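The Apple Letter

The letter came with the second post, in an envelope that had been used once already and turned inside out, and Mrs Huang read it standing in the porch with her coat still on and one glove between her teeth.

It was from the solicitor at Karosach, and it said, once you had got past the greetings and the reference numbers, that her late aunt had left her the orchard at Menano. The house had gone to a cousin, the furniture to whoever would carry it off, and a sum of 2,000 pounds to the chapel roof. The orchard was hers – the whole sloping half-acre of it, with the shed and the ladder and whatever was in the shed besides the ladder.

She had not been to Menano since she was nine. What she remembered of it was mostly her aunt's voice coming through leaves. You never saw Aunt Bet in the orchard, you only heard her, up some tree or behind another, telling you to mind the wasps or asking whether the kettle was on. She had grown one kind of apple that she cared about and a good many others that she put up with, and the one she cared about she called the Inuvetti, a name that no book of apples had ever heard of. Where she had got it she told differently to everyone who asked. To the vicar she said a sailor had brought it. To her sister she said she had found it growing out of a wall.
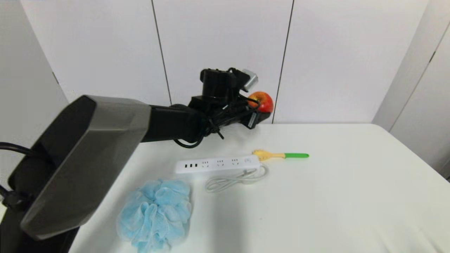
Mrs Huang took the glove out of her mouth at last and went in to make the tea, and while it stood she read the letter again, sitting down this time, and came upon a second page she had missed. This was in her aunt's own writing, large and sloping and going uphill at the ends of the lines, as if each one had been written in a hurry to get to the top of something.

"My dear," it said, "you were the only one of the children who ate the cores. Look after the old tree by the gate. Do not let Ghoneim prune it, he will want to. Your loving aunt."

There was no more than that. She turned it over twice to be sure.

She went in May, when she could get away, on the slow train that stopped everywhere and then on the bus that went only if the driver thought it worthwhile. She took sandwiches, a pair of old boots, a book about fruit trees from the library and a good deal of worry, for she had never in her life looked after anything bigger than a geranium. The bus let her down at the bottom of the lane, and she walked up between the hedges with her bag knocking against her knee, trying to feel like a landowner.

The gate was open. A man was leaning on it with a pruning saw in his hand, a tall, stooping man in a brown jersey that had been darned at both elbows in two different greens. He looked at her boots, and then at her library book, and seemed to find the boots more encouraging.

"You'll be the niece," he said.

"You'll be Mr Ghoneim," said Mrs Huang, "and you're not to touch that tree."

He was not offended. He looked, if anything, rather pleased, like a man who has gone to an empty house and heard someone moving about upstairs. He hung the saw on the gatepost by its handle and told her that his name was Adel, that he had the field next door, and that he had been asking her aunt for permission to prune that tree for 20 years. She had said no every winter, and he had gone on asking, and it had become a sort of custom between them, with cake.

"What sort of cake?" said Mrs Huang.

"Seed," said Adel Ghoneim, with feeling.

They walked round the orchard together. It was late for blossom, but the hill was high and cold and there was still plenty of it about, and the grass had come up so thick between the trunks that she had to lift her feet like a horse in a river. He told her the name of each tree as they came to it and what was the matter with it. This one had canker. That one had never fruited properly since the wet summer, and the one beyond leaned on its neighbour and would have to be propped. Mrs Huang wrote everything down on the back of the sandwich bag, and by the time they had got to the bottom hedge she had run out of bag and very nearly out of heart.

"It's a great deal to learn," she said.

"It is," he agreed. "I should start with the ladder."

The ladder was in the shed, as the solicitor had promised, along with a bicycle, a tin bath full of string and a row of apple boxes lined with newspaper. She pulled one of the boxes out into the light from the doorway. Her aunt had written on the end of it in wax crayon, *For the one who ate the cores*, and inside there was a school exercise book, its cover gone soft with damp.

It was a record of the tree by the gate. Every year had its page. There was the date of the first blossom, and the first frost, and what the crop had come to in boxes. Down the side, in smaller writing, went all the things that had nothing to do with apples at all: a wedding, a quarrel with the chapel, a new stove, the winter the lane was closed and she had lived on porridge. Against one of the earliest years it said, "Child here from town, with cough. Gave her Inuvettis. Ate them whole, pips and all. Cough better by the second week. Cried when the bus came. So did I, but she did not see."

Mrs Huang read that standing in the shed doorway, and then found that she needed to sit down on the edge of the tin bath, where she stayed for some time among the string. Adel Ghoneim went off, without being asked, to see whether the stove in the back of the shed could be made to boil a kettle. It could, though he had to hit it.

They drank their tea out of jam jars on the step. The bees had found the old tree, and the whole top of it hummed. She asked him, since there seemed to be no harm in asking, what he would do to it if he were let.

He told her, and it took quite a while. He would open the middle to let the air through. He would take out the crossed branch on the lane side, and the dead wood at the top, and he would do it over three winters so as not to give the poor thing a fright. His hands moved about in front of him as he talked, taking hold of branches that were not there, and she saw that he had pruned that tree in his head every night for years, lying in bed with the rain on the roof.

"And would it be better for it?" she said.

"Oh, much," he said. "It'd give you 200 pounds of fruit in a good year. More."

"Then why did she always say no?"

He thought about this, and tipped the last of his tea out on the grass.
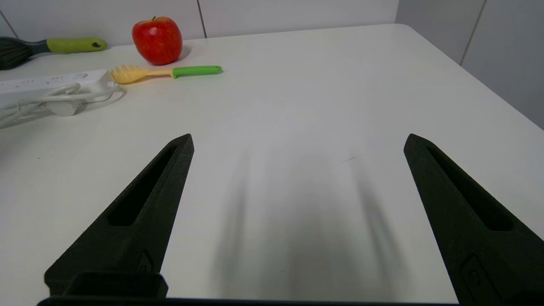
Well, said Adel, he had wondered about that himself, and he had come to believe it was on account of the cake. If she had once said yes, the thing would have been done and finished with, and there would have been no call for him to come round with his saw every winter and be refused. It was a long hill in January, and she was a woman who liked company but would have died before she asked for it. He had not worked this out until she was gone. He wished he had been quicker, because he would have come oftener, and about other trees.

The sun had got round behind the chapel by then, and the bus, if it was coming, was nearly due. Mrs Huang put the exercise book in her bag between the boots and the library book, and then took it out again and laid it back in its box, on the newspaper, where it had always lived. She kept out only the pencil that had been tied to it with a piece of the string.

"I'll be down again in the autumn, for the picking," she said. "And I dare say I shall come at the New Year, if the lane's open. I should like to see it in the frost."

"I'll be wanting to prune that tree," said Adel Ghoneim.

"I expect you will," said Mrs Huang, "and I shall have to tell you no. Does it have to be seed?"

He considered the matter all the way down to the gate, where he unhooked his saw from the post and held it respectfully behind his back as they went by the old tree. He said that he had always been very fond of seed, but that he had sometimes thought, over the years, without liking to mention it, that a ginger one might make a change.

She wrote it on her hand, there being no more room on the bag, and went down the lane to see about the bus.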